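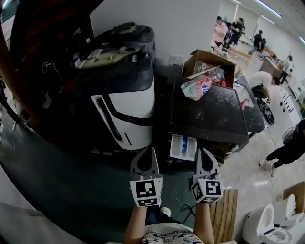
Ronska in gloss black, bought from Bidholm
Reviewed December 1, 2020

I've had the Ronska since August, so I've got past the stage where you love a thing simply for being new. I wanted something black with a proper flat top for the workroom, where I'm forever putting down cables, tools and whatever I've just unplugged. Bidholm had it at £85 and delivered it in one (very heavy) box.

Putting it together was fine. The leaflet says 20 minutes and I took nearer an hour, partly my own fault for fixing one panel back to front and partly because the bag of fittings doesn't tell you which screw is which. Two of them are almost the same length! Lay them out side by side before you start. You get a little hex key in the box but I swapped to my own screwdriver handle fairly quickly and my wrist was grateful.

So, the gloss. In the shop pictures it looks like a piano and on the first evening mine did too. I kept walking past it to admire it. Then I used it. If you are the sort of person who notices smudges, please think hard about the black, as every fingertip stays on it until you wipe it off, and under a ceiling light you see the lot. There are faint scuffs on mine as well, mostly from dragging boxes across when I should have lifted them. They don't catch a fingernail and from the doorway you'd never spot them, but lean over the top with the light on and there they are.

I tried a few things for cleaning it. Kitchen spray left streaks. Plain warm water and a soft cloth did nearly as well as the Wumard polish I'd paid extra for, so I'd save your money there, although the Wumard does smell nice and it takes off sticky tape marks in one go. Don't use the rough side of a sponge. I did that in one corner and it now has a dull patch the size of a coin.

What I do like very much is how solid it feels. I had a Sadeghi one before this with a matt top, and it hid marks beautifully but wobbled if you so much as wrote a shopping list on it. The Ronska stays put. It's 96 cm on the long side by my tape measure (the website rounds it up to a metre, cheeky) and that's plenty for me to have one job spread out at one end and a mug of tea at the other. Tea rings wipe off, by the way, even the ones left overnight.

One annoyance is that small things slide. Screws, pen lids, anything light will skate right across and on to the floor if you nudge it - and my floor is dark, so that's me on my knees with a torch. I've started putting a tea towel down when I'm doing anything fiddly. It rather spoils the look but I've stopped losing screws.

I asked Bidholm whether there was a matt version and had a friendly reply saying there's a grey one due, no date given. If that had been on sale in the summer I'd have gone for it. As it is I'm keeping the black one, and I've ordered a cheap felt mat for the end I work at.

Four stars from me, and I'd have given it another half if they had labelled those screws.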